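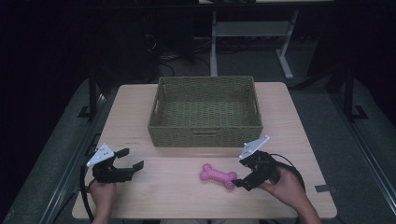

The right-hand unit had closed when no one had asked it to, the night supervisor at Corkcombe repeated, and she would be grateful if the report could say so in its first paragraph and not in an annex.

The inspector wrote this down. He had come by the early train with two binders and a change of shirt, and he had been given the use of the training office, which had a radiator and a view of the loading yard. The first binder was labeled Murkik. The second was labeled Toltulov, and was thinner.

It was the practice of the Inspectorate to hear the statement of the site before examining equipment. The supervisor had prepared hers in writing. She read it aloud while standing, with her coat on, having been awake since the previous afternoon.

Corkcombe employed 42 people on the sorting exercises. Each worked seated at a small table with a gripper in either hand, taking up an article and placing it in a basket, then taking it out again. The articles were ordinary ones. There were dish brushes, bath sponges, dog toys, shoe trees and the like, and they were changed over at the start of each shift from a list sent by Murkik. The movements of the hands were recorded and passed to Toltulov, where they were used to instruct the machines on the packing floor. The supervisor said that she had never seen the packing floor and had been told that it was very clean.

At ten minutes past three in the morning, the operator at Station 6 had been about to take hold of a rubber bone. He had stopped. He had stopped, he said later, for no particular reason; his wrist was tired and he wished to turn it over. He had not pressed the trigger. The jaws closed by themselves on the end of the bone and remained closed, and when he let go of the handle they were closed still. He was not hurt. He placed the gripper and the bone together in the basket, as he had been taught to do with anything irregular, and raised his hand.

"Was the emergency stop used?" the inspector asked.

"It was used by me," the supervisor said. "He had his hand up. They're trained to keep it up until somebody comes."

"For how long was it up?"

She consulted the statement. "Four minutes."

The inspector entered the four minutes in the proper column. He asked whether the gripper had been altered or repaired in the preceding month, and she produced the maintenance card, which showed one replacement cable and the initials of a technician who had since been moved to another site. He asked whether the trigger had been known to stick. It had not. He asked whether it was possible that the operator had pressed the trigger without meaning to, and the supervisor took off her coat, folded it, and put it on the back of the chair before she replied.

"That was the finding last time," she said.

The inspector had not been told of a last time. He looked in the first binder and then in the second. In the second, behind the insurance certificates, he found a single sheet dated only June. It recorded that a gripper at Station 6 had closed without command on a bath sponge, that the operator had been reminded of correct hand position, and that the matter was closed. The sheet bore the stamp of Toltulov and no signature.

He asked to see the station.

The sorting room was kept dark toward the back, and the chairs had been pushed in. The operator from Station 6 was waiting there, although his shift had ended and he was under no obligation to remain. He was an older man with neat cuffs. He had been, he said, a piano tuner, until there was less call for it. He answered each question fully and looked at the inspector's pen while he did so.

"You'd made the movement before," the inspector said. "With the bone."

"Two hundred times that night, I'd think. It's on the sheet."

"And always in the same manner?"

"You get a manner," the operator said. "You can't help getting one. I come in a little from the right and wait, and then I take it. The young ones don't wait."

The inspector requested the recording. There was some delay, as recordings were the property of Toltulov and could be released only on a form that Corkcombe did not stock. The supervisor telephoned. She was passed to a second person and a third, and at 11:40 a file was made available for viewing on the premises, once, with no copy to be taken. They watched it in the training office, the three of them, on a screen propped against the radiator pipe.

The column of figures beside the picture gave the state of the trigger. It read zero as the jaws approached the bone. It read zero while they waited. The jaws shut, and it read zero, and it continued to read zero while the handle was released and the whole assembly was lowered into the basket with considerable care.

"There," said the supervisor.

The inspector asked for it to be held at the moment of closing. A second column, which he had taken for a clock, had ceased to count upward. It held the number 855, and it held that number until the end of the file. He asked what it represented. The supervisor did not know. The operator did not know either, but he remarked that it had been 855 on the packing label that was stuck to the case when the new cable came, and that he had noticed because it was the number of a bus.

The third telephone call was made by the inspector himself, in the voice he kept for the purpose. It lasted 27 minutes. At the end of it he had learned that packing machine 855 was in good order and had a satisfactory record; that it had been instructed from the recordings made at Station 6, and from no others, as part of a trial; that the replacement cable had been intended for the packing floor and had been sent to Corkcombe in error; and that it carried signals in both directions. The person at Toltulov was courteous throughout. She said that there had been no hazard, as the machine would have sent only what it had been taught to send.

"It was sending to my gripper," the operator said, when this had been explained to him.

"For a part of the night, it would seem."

"What was it doing at the time? On its own side?"

The inspector had asked that. He turned back a page. At ten past three, machine 855 had been halted for want of stock. It had stood with its jaws open over an empty tray.

The operator considered this for some time. He asked whether it had waited before it closed.

"I beg your pardon?"

"Before it shut. Did it wait, or did it go straight in?"

They were not permitted to view the file again. The inspector was obliged to rely on his notes, which gave the times to a tenth of a second, and he did the subtraction in the margin. He found that it had waited. The interval was longer than the average for the site, and very close to that shown on the sheet for Station 6.

He drafted his findings that afternoon, with the radiator ticking. The first paragraph stated that the right-hand unit had closed without command from the operator. The second named the cable and directed that it be withdrawn, and that no part intended for a packing machine be fitted to equipment held in the hand. The third directed that a raised hand be answered within one minute at any hour. The fourth set aside the finding made in June and required that the operator concerned be told so in writing. The supervisor read the draft twice and asked for the third paragraph to be put in heavier type.

There remained the June incident, in which the old cable had still been fitted. The inspector wrote a fifth paragraph concerning this and struck it out. He wrote it again in shorter form: the cause of the earlier closure had not been established. He recommended that Station 6 stay out of use until it was, and that the report be copied to Maruyama, who had built the grippers and might wish to comment.

The operator was offered a place at Station 9, by the door, where the light was better. He accepted it. He asked if he might first collect his cushion, and the supervisor went with him, and stood on the near side of the table with her thumb on the stop while he reached across and got it.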